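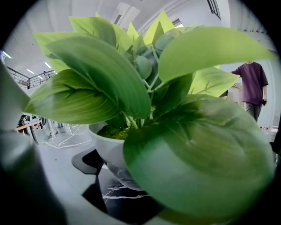 Payroll and Benefits Clerk, Gikeslow office

Viradby is hiring a full-time payroll and benefits clerk for its Gikeslow office. The post reports to the payroll manager, Hipólito Henríquez, and covers 232 employees on two pay schedules.

Duties
Enter and check timesheets, overtime and leave
Run the biweekly payroll and correct rejected deposits
Process enrollment changes and wage garnishments
Reconcile deductions against carrier invoices each month
Prepare quarterly tax filings for review

Requirements
Three years of payroll work, including multi-state withholding
Good working knowledge of spreadsheets – lookups and pivot tables at minimum
High school diploma or equivalent

Experience with union pay scales is helpful but not required. The job is on site, five days a week, with one remote day possible after the probation period. Year-end processing may call for extra hours, paid at the overtime rate.

Send a resume and two references to the Viradby hiring desk by 12th November. Interviews will be held in Gikeslow.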